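Bunting Adds Washable Table Coverings to Its Home Textile Line

Household textile maker Bunting will introduce a new collection of printed table coverings in November, the company announced. The collection, named Baseo, will be offered in 90 prints and sold through independent home goods stores and the company's own mail order service.

Baseo was developed over two years at the Bunting design office on Prerkamska Street. The collection draws on botanical drawings from the company archive, many of which have not been used in production before.

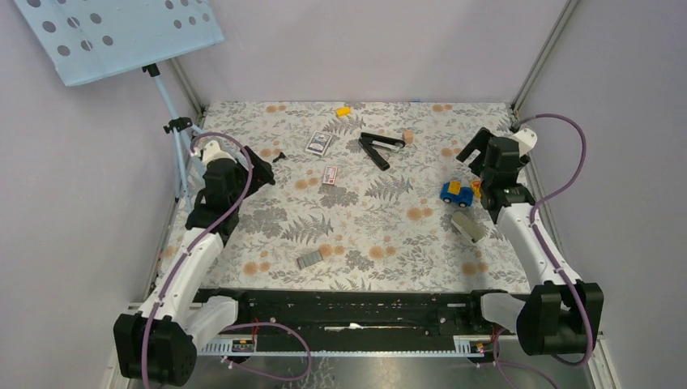
A table covering with gray fern fronds and orange-tan blossoms on a whitish ground.

"Customers have asked us for patterns that suit an everyday kitchen table as well as a holiday meal," said Kheri Shirima, head of design at Bunting. "We went back to the archive drawings and redrew them for modern printing."

An early selection was offered last spring to about 1,000 households, of which 896 returned a written survey. Their comments led to changes in sizing and hem width.

Printing and finishing will be carried out by Plodus, a longtime supplier to the company. Retailers may request fabric swatches and a price list from the Bunting trade desk, which opens at 9 a.m.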